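Lecture 6: Where the Examples Come From
Course notes, Harish Grewal
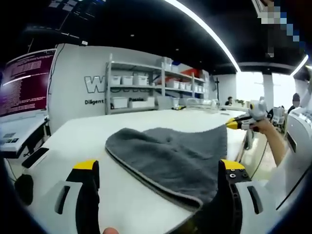
How many demonstrations does a folding task need?
More than you want to record. For one towel and one kind of fold, we ask each pair for 100 usable episodes, and "usable" is the word that will hurt.

A policy trained by imitation copies what it is shown, including your bad habits. If you pause before every grasp to think about lunch, the model will learn to pause too, with great conviction. Last November the Jukerik group turned in 100 episodes and kept 80 after review. Most of the rejects began with the towel already half folded, a fine way to teach a robot that its work is done.

What to vary
Where the towel starts, how far it is turned, how wrinkled it is. Change one or two of these between episodes. Left to themselves, people put the towel back in the same spot every time and call it random.

What to keep fixed
The fold itself. Agree with your partner on which corners go first and stick to it. Two good methods mixed together average out to one bad one – Oanh Kim has a plot of this and will show it to you whether you ask or not.

Working with two grippers
Move both hands at a speed you could keep up all afternoon. Keep the fingertips in view as you close them. If you drop a corner, pick it up again and carry on; recoveries are worth having. If you drop it and swear, carry on more quietly.

Labels
Write the task name, the operator and the outcome straight after each episode. "Sort of" isn't an outcome. Wanda Kasprzak reads every label and has a long memory.

For next time
Record 10 trial episodes, swap with another pair, and mark which of theirs you would throw out and why. Upload to the Vadalard folder by 14th July. Valentin Avram handles gripper bookings.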